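Reading time: 1 minute

The Odds and Ends Bin

By the time the rain set in over Waststead I had guided the arm down into the bin 70 times, and I was beginning to feel towards it much as my grandmother felt towards her piano pupils, which is to say fond, and a little hoarse. You mustn't tug, you see. You lead it gently with the handset, down past the sloping sides, and it remembers the way you went, dawdling and all (and I do dawdle!).

The little toy animal was my favourite. It lay on its side near the gripper's fingers, not far from the orange and white cylinder, and I always slowed down for it, as one does for ducks on the road.

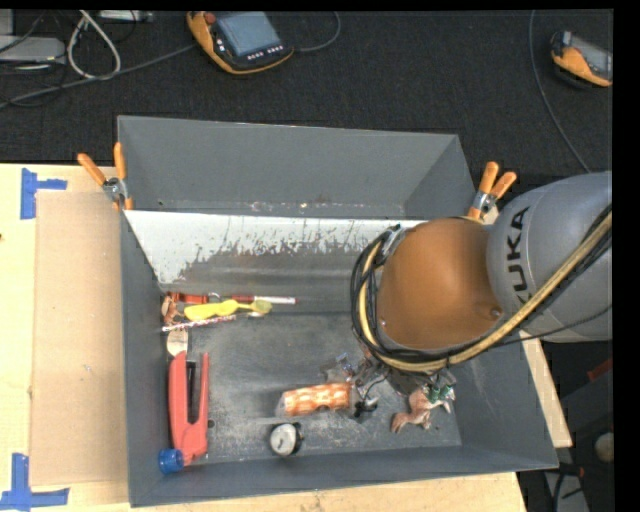
The Seventy-First

I put the handset down, pressed the button and let the arm go by itself. Down it came, over the bin, and just above the toy it slowed, ever so slightly, exactly as I would have done, and I found I had to go and put the kettle on.

© Colley & Grewal Stories, Waststead | Contact us | Back to top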